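I own too many small plastic bins. A thread, with apologies to everyone who has ever lent me a shelf. 1/

It started with the June move to Vorbridge. New place, big butcher-block table, no drawers. None. Whoever designed the kitchen believed people live on light and good intentions. 2/

So I bought bins for the drawers I was going to buy. I never bought the drawers. I see now that this was the wrong order. 3/

Simin Karimi, my sister-in-law and the only organized person in the family, told me to empty every bin and put them all on the table before deciding anything. "You can't sort a thing that's full of other things." I had been trying exactly that for a month. 4/

What the bins gave up: dead batteries, live batteries (unlabeled, mixed in with the dead), the Allen key from a bed I no longer own, five takeout soy sauces, and a receipt for $441 that I'm choosing not to investigate. 5/

I began with a few along the far side, mainly so I could admire how much table I had before I covered it up again. 6/

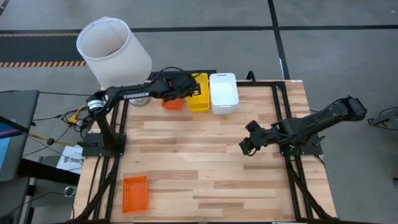 Yellow bin and white bin at the back, orange basket off on its own. Never had this much clear wood before and may never again.

The orange one was my favorite for years. Then I put pens in it. The holes in the side are the perfect size for a pen tip to poke through and write on whatever you're wearing. I have a shirt that could be submitted as evidence. 8/

The white ones are the grown-ups of the group. Smooth sides, nothing pokes out, they wipe clean. They also slide like hockey pucks if you put them on a high shelf and reach up without looking. Ask my forehead. 9/

I asked Kianoush Shirazi from work how he does it. He sorts by how often he touches a thing. Every day at the front, every week in the middle, and the back is for stuff you're keeping out of guilt. 10/

I told him my whole house was the back row. He said he'd seen my desk and had assumed as much. 11/

Simin sorts by color. Orange for things that plug in, yellow for things that stick or tie (tape, string, those bread clips I refuse to throw out), white for anything that could leak. I said this was too simple to work. She said that was the idea and went back to her lunch. 12/

We fought about it over text for twenty minutes. I lost, then spent another hour pretending to consider both systems fairly. 13/

Before assigning anything I wanted the whole collection laid out - three colors, three of each, in rows. Suddenly it looked like a board game with very bad rules. I also had the big lamp on the table, in the corner, because it has nowhere else to live either. 14/
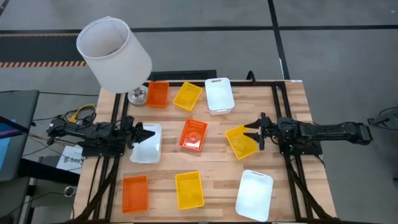

Do mesh baskets and solid bins work in the same drawer?
They do if the heights are close, but put anything small or drippy in the solid ones and save the mesh for stuff bigger than the holes.

Found that out with a bag of sesame seeds, back at the Horley apartment. I was still meeting those seeds when I handed over the keys. 16/

Where it all landed. Orange: chargers, the spare extension cord, a night light shaped like a moon. Yellow: tape, twine, bread clips (they stay, this isn't up for debate). White: glue, sunscreen, and the tiny bottle of sewing machine oil for a sewing machine I gave away. 17/

One bin of each color got no job at all. Simin says those should leave the house. I say they're in reserve. She asked what for. I said the drawers. 18/

A few of you want to know about labels. I own a label maker. It's in one of the bins. The bin wasn't labeled. Moving on. 19/

Someone also asked if I looked at a proper system, the kind with tracks and dividers. I priced one out. $727 before the corner unit. For that money the soy sauces can keep living wherever they like. 20/

Update from 7 p.m.: I needed a battery for the remote, went straight to the correct bin, and got one on the first try. It was dead. Round two of sorting is now scheduled. 21/

Second update: Kianoush has offered to take the spare white one for his paint brushes. I said I'd think about it. I've moved it to the back row. 22/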